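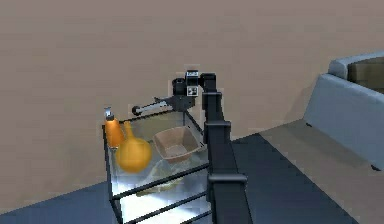 玻璃桌上的一帧仿真画面：夹爪停在橙色瓶子和葫芦后方的上空，没有抓任何东西。

Welov 居家操作仿真包
数据卡与使用说明

最后更新：2020年4月13日
维护：Sorin Trajkovski（场景与物理）、Amra Vasić（任务与标注）
发布方：Etthorpe

先说一句：我们真的很喜欢做这个包，希望你用起来也开心。Welov 是一套给移动机械臂用的居家仿真场景，带物体、带任务、带录好的操作轨迹，解压后就能在 Parri 仿真器里跑。第一次跑通整条流水线的那天晚上，Sorin 在办公室里盯着屏幕看了很久，一集接一集地放，连晚饭都忘了。

里面有什么

场景：62 个布置好的房间，起居室最多，其次是厨房和门厅，另有一小批杂物间。每个房间都有自己的光照设置和碰撞网格，家具可以单独移动，也可以整套换掉。

物体：78 件可以抓取或推动的物品。瓶子、碗、瓜果、袋子这类桌面小件占大头，剩下的是落地的大件，主要留给导航和避障用。每件物品都附质量、摩擦系数和一份抓取候选点文件。

任务：目前只有 2 类，桌面拾取和绕障到达。我们宁愿把这两类做扎实，开门、拉抽屉都放在下一版里慢慢磨。

轨迹：每个任务都配了遥操作轨迹和脚本策略轨迹，两者分目录存放，文件名前缀 tele 和 script 一看就懂。请别混着统计成功率，遥操作那部分的节奏明显更慢，中间会有停顿和犹豫，对模仿学习来说这些停顿挺有价值的！

每一集的文件

rgb 目录是彩色图像序列。depth 目录是深度图，单位为米，无效像素填零。joint.csv 记录关节角和关节速度，gripper.csv 记录夹爪开合指令与实际开度。scene.json 保存开始时每个物体的位姿，回放时以它为准。task.txt 是一句任务描述，中文和英文各一行。

时间戳统一用仿真时间，从零开始。如果你的训练代码默认读系统时间，记得改一下加载器，早期试用的同事几乎都在这里绊了一跤（包括写加载器的 Amra 本人）。

玻璃桌系列

这是我们自己最爱的一组。桌面透明，下面还有一层玻璃搁板，彩色图里前后两层的边框会叠在一起，桌沿到底在哪里，分割模型经常拿不准。再放上半透明的塑料袋，难度一下子就上去了：袋子贴着玻璃，只剩一点淡淡的黄绿色褶皱。做透明物体感知的朋友，请直接从这一组开始。

浅棕色的方碗在这里多半当作放置目标，碗口向外张开，容错比较大，入门调参很舒服。葫芦就没那么好说话了。它肚子圆，脖子弯，从上往下夹容易滑，建议先试颈部的候选点。橙色瓶子上部有喷头形状的盖子，碰撞体做了简化，夹在瓶身比夹在盖子上稳得多。

臂体遮挡也请留意。相机放在机械臂后侧时，黑色立柱会挡掉一大块桌面，右半边的物体有时只露出一角。我们特意保留了这种视角，真机上也常有这样的麻烦，早点让策略学会应付总是好的。腕部的两块黑白标记可以拿来做手眼标定练习，标定脚本在 tools 目录下，跑一次只要一杯咖啡的工夫。

落地大件与通道

桌面以外，我们花心思最多的是地上的东西。平躺的手推车、带辐条轮的旧式木车，这些形状又细又镂空，用包围盒来近似会浪费掉大片可通行的地面，用精细网格又拖慢仿真。现在的做法是把杆件拆成短胶囊体，轮子单独处理，车身保留盒形。Sorin 为了那几根横杆重做了好几轮，最后的效果让我们都很兴奋，底盘规划器终于肯从旁边贴着走过去了。
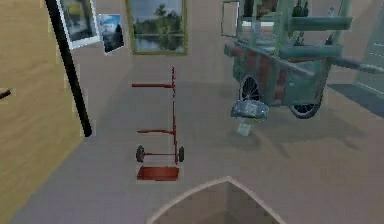

绕障任务的起点和终点都写在 scene.json 的 nav 字段里，坐标系原点在房间中心，朝向以弧度表示。每个房间给出多组起终点，难度按最窄处的净宽分档，档位名是 wide、mid 和 tight。tight 档请把底盘的安全距离调小，默认值会让规划器直接宣布无解。初次使用建议先跑 wide，看看里程计和控制频率有没有问题，再往下走。

低矮物体单独有一个开关，叫 low_obstacles。打开以后，所有贴着地面的薄板和杆件都会参与激光雷达的模拟；关掉以后只保留给深度相机。很多真实底盘的单线雷达装得偏高，扫不到倒在地上的东西，这个开关就是为了复现那种情况。两种设置各跑一遍，对比起来特别有意思，我们内部的小组会曾经为此多开了一个小时。

墙面、画框、门板和地垫都当作静态背景，没有抓取标注。地垫有厚度，轮子压上去会有轻微颠簸，不想要的话在配置里把 mat_height 设成零。

快速上手

第一步，安装 Parri，版本跟随仓库里的 requirements 文件，不用自己挑。
第二步，把压缩包解到任意目录，把环境变量 WELOV_ROOT 指过去。
第三步，运行 python play.py --scene glass_table，窗口里应当出现机械臂和玻璃桌。
第四步，运行 python replay.py --episode first，会回放一段遥操作轨迹。按空格暂停，按 N 换下一集。

没有独立显卡也能回放，只是渲染会慢，把 shadow 选项关掉会好很多。训练的话还是建议用显卡。

关于机械臂模型

默认的机械臂叫 Jellden，是我们为这套包配的通用型号，黑色外壳，方正的分段结构，夹爪细长。它的运动学文件是开放的，可以直接换成你自己的机器人，只要末端坐标系按 docs 里的约定摆好。换臂以后抓取候选点仍然有效，不过夹爪行程要重新填，行程不够的候选点会自动过滤。

我们自己拿脚本策略在桌面拾取上测过一轮，玻璃桌系列的成功率是 54%。这个数不高，看到它的时候 Amra 反而很高兴：基准如果一上来就被刷满，后面还有什么好玩的？失败多数出在塑料袋上，夹爪合拢后袋子从指间滑走；其次是葫芦滚动，碰到碗边后姿态变了，策略却还按旧位姿去抓。

已知的不足

塑料袋用的是简化的软体模型，只能起皱，不能撑开，也不能往里装东西。玻璃的折射没有做，只有半透明和反射，用来训练折射相关的感知会不够。部分墙面颜色很平，几乎没有纹理，视觉里程计在这种房间里容易漂，请配合轮式里程计使用。个别物体初始位置略微悬空，仿真开始后会落下来，读 scene.json 时请以稳定之后的位姿为准，加载器里的 settle 选项默认就是打开的。

场景里没有人，也没有宠物，动态障碍完全没有覆盖。要做人机共处的研究，这套包只能当静态底图来用。

房间的风格偏欧洲公寓，家具尺寸也是按那边的习惯来的。亚洲户型我们很想补，手里已经有几份草图，欢迎来信一起做！

适合谁，不太适合谁

做抓取、模仿学习、透明物体感知、室内导航的课题组和学生都很适合，尤其是还在等真机到货的人。用来上课也不错，回放工具很轻，学生的笔记本基本都带得动。想直接拿仿真成功率去推断真机表现的话，请先自己做一轮真机校准，摩擦系数是我们在自己的桌子上量的，换一种表面就会差不少。

许可与费用

研究和教学免费，商业使用请联系 Etthorpe 取得授权，授权里包含场景源文件和一次远程调试。物体网格可以修改后再分发，请保留原作者的署名文件。

下一版

计划十月发布，会加入抽屉任务和夜间光照，绕障部分想增加可以推开的轻型障碍。轨迹格式保持不变，现有的加载器可以继续用。

反馈

遇到问题请在仓库里开 issue，附上场景名、集编号和随机种子，有这三样我们基本当天就能复现。特别想看到大家的失败视频，越离谱越好，Sorin 会一条一条地看。场景和碰撞体的问题请标给 Sorin，任务描述、标注和标定脚本的问题请标给 Amra。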